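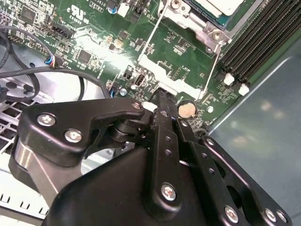

Green computer motherboard with a black gripper.

Search for: Type and hit enter

PALESBY RENTAL AGENCY RETIRES THE WORD "COZY"

Budico will put room measurements at the top of every listing from April

PALESBY – Budico, the rental and property management agency, will stop using the word "cozy" in its apartment listings starting in April. Room dimensions will take its place, in feet and inches, above the photos where people can find them.

The change follows a review of 1,712 past listings, carried out by the agency's own leasing staff over what they describe as a long winter. The word appeared in 127 of them. One belonged to a four-bedroom house with a ballroom, and the leasing agent responsible has since been spoken to.

"Renters figured out years ago what we meant by it," said Suqin Kang, managing director of Budico. "We were the last people in town who thought it was a secret. If a bedroom is seven feet by nine, we'd like you to learn that before you've taken the bus across town with a tape measure in your pocket."

Under the new rules, each listing will open with the monthly rent, the deposit, the size of every room with a door, and the floor the apartment is on. Whether there is an elevator will be stated in the same line as the floor. "Partial views" may still be advertised, provided the listing says what the view is partly of.

The agency has also put together a list of 30 other words and phrases that will need a manager's sign-off before they go online. "Up-and-coming," "full of character" and "steps from" are all on it. "Steps from" will be allowed if somebody has walked the distance and the number of steps is given. The longest claim checked so far came to nearly 1,000.

Landlords were told about the change last month. Most agreed to it without much fuss. The owners of the Vahidi building on the east side asked whether "intimate" was still available, and it is not.

"I was against this for about a week," said Ghazal Jafarzadeh, who heads the leasing team. "I've written 'sun-drenched' about apartments that face a parking garage. It's a hard habit to break. But we spend a lot of Monday mornings showing people places they'd never have come to see if we'd told them the truth, and they're not in a good mood by the end of it, and neither am I."

The measurements will be taken by leasing staff at each turnover and stored in Sornunance, the agency's listings software, which has had a field for room size since the day it was installed. It has mostly been left blank. Closets will be measured separately and may no longer be added to the bedroom, or called one.

Existing listings will be updated as apartments come up for rent. Tenants who already live in a cozy apartment do not need to do anything.

Renters who find a listing that doesn't match the apartment can report it at the Budico front desk in Palesby. Please bring the measurements.

Media inquiries: Budico press desk, Palesby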